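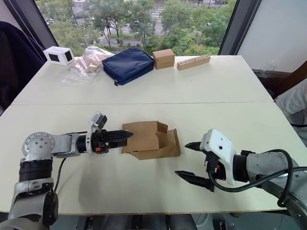 Figura 6. Los dos brazos con la bolsa de papel en la mesa delantera. Detrás, los objetos en la mesa trasera.

6. Demostración ante público (jornada de puertas abiertas)

Esta sección se aplica a la célula Pindham de dos brazos cuando se enseña a visitantes. Para el uso diario sin espectadores, vuelva a la sección 3, que es más corta y se lee con menos nervios. Se da por hecho que la célula está montada, calibrada y con la versión de Balach que Jullberg entrega con el equipo. Las instrucciones están escritas para la sala Venckus, donde se celebran casi todas las visitas. En otra sala cambian las distancias y los enchufes, y las preguntas del público serán las mismas.

La demostración básica consiste en abrir una bolsa de papel con un brazo mientras el otro la acompaña, meter dentro un objeto de la mesa trasera y dejarla de pie. Una persona lo hace sin mirar. El robot lo hace mirando mucho, y conviene que quien presenta lo sepa antes de prometer nada.

6.1 Antes de abrir la puerta

1. Encienda la célula con tiempo suficiente para dos ciclos completos sin público. Si el segundo sale peor que el primero, repita la comprobación de 6.2 antes de tocar ningún parámetro.

2. Limpie el tablero de las dos mesas con un paño seco. Los restos de cinta adhesiva de la visita anterior cuentan como obstáculos para Balach y como decoración para todos los demás.

3. Compruebe que las mesas siguen juntas por la línea de unión. Si se ve hueco entre ellas, empuje la trasera hasta que toquen y vuelva a lanzar la rutina «Verificar plano».

4. Recorra con la mano los cables de cada brazo desde la pinza hasta la base, con los motores desactivados. Deben formar un bucle flojo que permita girar la muñeca. Un cable tenso acabará soltándose, y tiene un talento reconocido para hacerlo delante de la dirección.

5. Revise que el soporte de la cámara de muñeca no se mueve al tocarlo. Si se mueve, apriételo y repita la calibración de mano y ojo (sección 4.3). No sirve apretarlo y confiar.

6. Coloque la cinta del suelo a 2 metros del borde de la mesa delantera. El público se queda detrás. El operador puede situarse en el lateral, siempre con la parada de emergencia al alcance.

PRECAUCIÓN. La cinta del suelo no detiene a nadie menor de ocho años ni a ningún ingeniero. En las visitas con aforo completo ponga también el cordón.

6.2 Luz

La sala tiene ventanal y el ventanal tiene opiniones. A media mañana la claridad llega a la mesa trasera y parte de la delantera, y los brazos proyectan sombra sobre el tablero blanco. Balach tolera las sombras suaves. Con sol directo puede tomar el borde de una sombra por el borde de la bolsa, y entonces la pinza se dedica a cerrar los dedos sobre el aire con gran profesionalidad.

1. Abra la vista de cámaras en el panel de control.

2. Ponga una bolsa en la posición de partida y pulse «Detectar». El contorno dibujado debe seguir el papel y no la sombra.

3. Si el contorno se va hacia la sombra, baje la persiana hasta la mitad y repita.

4. Si sigue fallando, bájela entera y encienda la luz del techo. Se pierden los árboles y la calle, que gustan mucho a los visitantes, pero el robot no ha venido por las vistas.

NOTA. No cambie la exposición a mano durante la visita. El ajuste se guarda, se olvida y aparece el lunes siguiente en forma de incidencia.

6.3 La bolsa

Use bolsas de papel kraft sin asa. Las de asa figuran en la lista de mejoras previstas desde hace varias versiones, en un puesto estable.

1. Saque una bolsa nueva, ábrala del todo una vez con la mano y vuelva a aplanarla. El papel recién salido del paquete ofrece una resistencia admirable.

2. Túmbela en el centro de la mesa delantera, con la boca hacia el brazo izquierdo.

3. Levante un poco la solapa superior, lo justo para que la pinza pueda entrar por debajo. Si la dobla demasiado, la solapa tapa el interior y la cámara de muñeca no encuentra la abertura.

4. Retire la mano. Este paso se omite más de lo que parece.

5. Cambie de bolsa en cuanto el papel esté blando por los pliegues. En una jornada de unos 200 visitantes conviene tener un paquete de 100 a mano. No se gastan todas, pero siempre hay quien pide una de recuerdo.

6.4 Objetos de la mesa trasera

Prepare una fila en el borde del fondo, con separación suficiente para que la pinza entre sin empujar al vecino. Funcionan bien las cajas pequeñas de cartón y los bloques de madera. Un estuche de tela con cremallera también sirve, si se deja plano y con la cremallera cerrada.

Evite elegir como primer objeto cualquier cosa envuelta en plástico transparente. El sistema la ve según el día. Déjela para el final, cuando el público ya está de su parte, o para el grupo que haya dicho que esto lo hace cualquiera.

No acepte objetos de los visitantes. Las llaves resbalan, los teléfonos pesan más de lo que su dueño cree y el seguro de la sala no cubre gafas.

6.5 Secuencia de la demostración

1. Anuncie en voz alta que los brazos van a moverse. Espere a que el grupo se calle o a que lo parezca.

2. En el panel, seleccione «Visita» y confirme. La velocidad queda limitada automáticamente. No hay forma de subirla desde este modo, por mucho que insista la última fila.

3. Pulse «Aproximar». El brazo izquierdo avanza hasta la solapa y el derecho espera con los dedos abiertos al otro lado de la bolsa.

4. Compruebe en la pantalla que las puntas de la pinza izquierda están a la altura de la solapa. Si están por encima, pulse «Corregir» una sola vez.

5. Pulse «Abrir». El brazo izquierdo levanta el papel y el derecho sujeta la parte inferior.

6. Cuando el indicador pase a verde, elija el objeto y pulse «Introducir».

7. Pulse «Poner en pie» y deje que termine. La maniobra dura menos de 2 minutos, que con gente delante se hacen largos. Es un buen momento para explicar la calibración o para no explicar nada.

8. Lleve los brazos a reposo antes de dejar que alguien se acerque.

PRECAUCIÓN. No meta la mano entre las pinzas para «ayudar» a la bolsa, aunque se vea venir el fallo. Pulse la parada, desactive los motores y coloque el papel entonces. El ejemplo que da el operador se copia en segundos.

6.6 Qué hacer si algo sale mal

La pinza se cierra y no coge nada. Pulse «Repetir». Al segundo intento fallido, sustituya la bolsa. Al tercero, vuelva a 6.2 y mire la persiana.

La bolsa se rompe. Lleve los brazos a reposo, retire los trozos y empiece otra. El aplauso suele ser mayor que cuando sale bien — no lo busque.

Un brazo se detiene con aviso de fuerza. Ha tocado la mesa o el otro brazo. No lo rearme desde el panel sin mirar antes. Acérquese por el lateral, compruebe la pinza y los cables, y siga el procedimiento de 5.1.

El panel se queda en «Planificando». Espere. Si el texto no cambia, cancele y vuelva a «Aproximar». La barra de progreso tiene valor orientativo y, según algunos operadores, artístico.

Alguien pregunta si el robot también dobla camisas. Remítalo al apéndice C.

6.7 Al terminar la visita

1. Lleve los dos brazos a reposo y desactive los motores.

2. Recoja los objetos y las bolsas usadas. Las que estén enteras valen para ensayos.

3. Salga del modo «Visita». Si se queda activado, el turno siguiente creerá que la célula se ha vuelto prudente y abrirá un parte.

4. Exporte el registro de Balach, incluidos los intentos fallidos. Son los que se leen.

5. Suba la persiana y retire el cordón. Si la jornada continúa el sábado, deje la cinta del suelo puesta y tape las cámaras de muñeca con sus fundas.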